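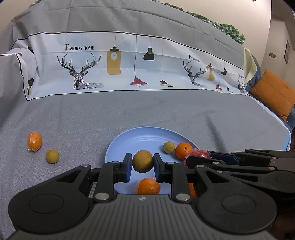
Wendy Greenwood would have preferred that the word "glitch" never appeared in the incident report. A glitch, she told colleagues at Cemik, is something that clears itself when the power is cycled. The fault in the company's fruit-handling trials survived every restart, and it had been present for most of a month before anyone gave it a name.

Cemik's handling program, run from its offices in Jendmont, teaches two-jaw grippers to pick up household goods of uneven shape and surface. Fruit occupies a large part of the schedule. A mandarin yields under pressure and a lime hardly does. The same orange behaves one way with its peel bare and another in clear plastic or in mesh. People guide the grippers by hand, in furnished rooms, and the recorded motions are later used to drive arms with no person attached.

The trouble came to light in September, at the company's test hall in Pickering. An arm working from the recordings lifted a wrapped orange from a dish, carried it over the edge of the table and closed its jaws a second time. The fruit split. The arm continued to close until the motor reached its current limit, and it held there. A technician who reached in to clear the pulp had two fingers pinched between the linkage and the jaw plate. The injury was minor and needed no stitches. The emergency stop, when pressed, worked as designed.

What concerned the investigators was the second closure. The control software had no instruction to tighten in mid-carry. It had learned to do so.

A review of the training set followed. Of 3,881 recorded grasps, 3,345 showed a jaw opening that agreed with the size of the object being held. The remainder did not. In those recordings the logged opening was smaller than the true one, and the gap widened as each working session went on. The cause was traced to a position sensor at the base of one finger linkage, where a retaining screw had been fitted without thread lock. With each grasp the sensor turned very slightly in its seat. The hand that held the tool felt nothing unusual – the jaws still met the fruit as they should – but the log described a grip that grew tighter and tighter.

Software trained on such a log will reproduce it. Bare fruit gave few signs of the problem, as the pads held it early and the arm's force check ended the motion. Plastic film was another matter. It let the fruit slide a little, the force reading dipped, and the arm took the dip as its cue to close to the figure it had learned.

The report lists 18 findings. Several concern the sensor and its mounting. A larger number concern the force limit, which had been set for rigid goods during an earlier project and carried over without review. The limit was high enough to crush an orange and to hurt a hand. Three findings deal with the practice of clearing debris by reaching past the jaws while the arm was still energized, a habit that supervisors at Pickering had seen and had not corrected.

Cemik withdrew the affected recordings and halted powered work with soft goods for the rest of the season. Hand-guided sessions continued under new rules. Each gripper is now closed on a steel gauge block at the start and end of a session, and again after every 600 grasps. If the logged opening differs from the block by more than the permitted margin, the whole session is set aside. Powered arms must be switched off and locked before anyone reaches inside the marked area, and a tray of long-handled tongs has been placed at each station.

Opinion within the field is divided on whether this is enough. Engineers at Mestmont, a laboratory that works with similar tools, have argued for a second sensor on each finger, so that a drift in one is exposed by the other. Greenwood supports the idea but has pointed to the added weight, which matters to people who hold a gripper for hours at a time. A lighter version of the two-sensor linkage is being tested in Jendmont.

The technician has returned to work at Pickering. Powered trials with bare fruit are to resume first, at a reduced force limit, and wrapped fruit will follow once the replacement recordings have been checked against the gauge readings.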